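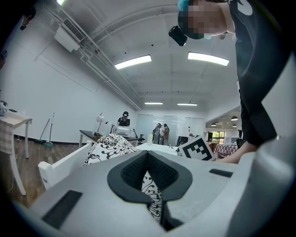 Re: [household-list] cushions on the white chairs, again

Sat 24 March

Replying between the quotes, sorry, in a rush, have to be out the door soon.

> Hi all, I've picked up the last of the white chairs from the Dinard
> place and they're going in the big room this week. They look very
> plain with nothing on them. Does anyone still have the black and white
> floral fabric we used in January? I'd like the new cushions to match
> the old ones if we can manage it. Also the old ones have gone flat in
> the corners and I don't know whether to restuff or just start over.

Yes I have it. Well, I have what's left, which is one decent piece and a bag of strips. The black flower print with the big swirls on white. If you're thinking of the smaller leaf one, that was the kitchen curtains and it's long gone.

Don't start over. Covers are fine, it's the filling. Restuff.

> What did we pay for it and where did it come from? I looked at Vornerex
> and they only have it in navy now.

It was Pintér, not Vornerex. Item 437 if they still use the same numbers. Can't remember the price and the receipt is in a box somewhere. Ask them to hold the bolt up to daylight before they cut, we got one length where the white was closer to cream and it looks dirty next to the chairs.

> How big did we cut the covers? The old ones look a bit tight to me.

They're meant to be tight. Cut them the same size as the insert, no seam allowance added, so they come out a little smaller than the pad and it puffs up on top. If you cut them generous they go baggy in a month and everybody punches them back into shape and the zips go. Round the corners off too, use a saucer or something. Square corners is where the old ones went flat.

Filling — I used 400 grams in each and I'd go up a bit from that now. The Ninura stuff is OK but tease it apart with your fingers first, dont just shove it in out of the bag or you get lumps. Corners first, then the sides, middle last.

Zip goes along the bottom edge. 11 inch is too short, I know becuase I did two of them that way and getting the pad back in after a wash was awful. Get the longer ones.

> Does the pattern need to line up?

Across the front and back, no, you'd never see it. But do keep the vines running the same way up on all of them. And try to get one of the big flowers near the top where the cushion curves over, that's the part that shows above the arm.

> And can they go in the machine?

Covers yes, cold, inside out, on their own the first time. The black ran a little on the first wash last time. Line dry. The pads no, just air them. The white chair arms wipe down with a damp cloth, but go easy, I used a scrubby sponge on one and it left a shiny patch.

Other thing — whoever has the good fabric scissors can they please come back. The 2 pairs in the sewing drawer won't cut anything thicker than a napkin.

I can drop the fabric off Monday, it's in a paper bag with the leftover thread. If there's enough I'd do one long cushion for the bench out of the strips, pieced down the middle, but do the chairs first.

More later

> Thanks everyone, no hurry on this but it would be nice to have them
> done before the next big lunch.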